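RBT 122 Shared Lab Practice
Handout 4: Floor markings, cables and people near the equipment

Read this before your first session in the Navine lab. Bring it with you. Questions on it can come up in any check-off.

1. What counts as the work area

The work area is everything the equipment can reach, plus everything a person holding a tool can reach while taking a step. Students tend to remember the first part and forget the second. If you are carrying a hand-held gripper, your work area moves with you, and so does your duty to look before you turn.

Red tape on the floor is a line you do not cross without saying so out loud and getting an answer. A nod from across the room is not an answer. Keep chairs, bags and tool carts off the tape. If a piece of tape is peeling, report it on form 3403 and replace it the same day.

2. Other people in the room

The lab is shared. On most days several groups are in at once, each with its own task, and some of them will have their backs to you. Assume that a person facing away has not heard you.

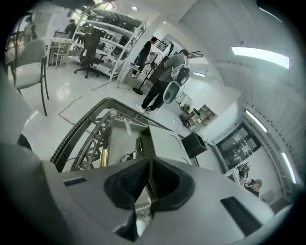
Before you start any motion, say what is going to move and in which direction. Wait for everyone near it to reply. If someone walks up during a run, stop, deal with them, and start the announcement again from the top. This is slow for the first week and then it becomes habit.

Anyone carrying a large item has right of way. They often can't see their own feet.

3. Cables

Cable chains need room to bend. Do not hang anything on them, tie anything to them or use them to keep a loose wire out of the way. Check the full length by eye at the start of each session.

Loose cables on a tabletop should run away from the edge where people stand. Cables on the floor go along a wall. If one has to cross a walkway, use a cover, and take the cover up again when you leave.

4. Speed limits for this course

Until you pass the October check-off, powered joints are limited to 70 mm/s when a person is inside the tape. After check-off the limit is 200 mm/s. These are our course limits. The Allance manual has its own section on speed, and where the two differ you use the lower figure.

5. Grippers

Keep fingers out of the gap between the gripper fingers, powered or not. Look at the pads before use and write any damage in the log. Set the tool down on a table, never on a chair.

Reading for next time: Subramaniam course reader, the chapter on stop categories. Skip the part on fencing, we will do that with the Ciravora cell.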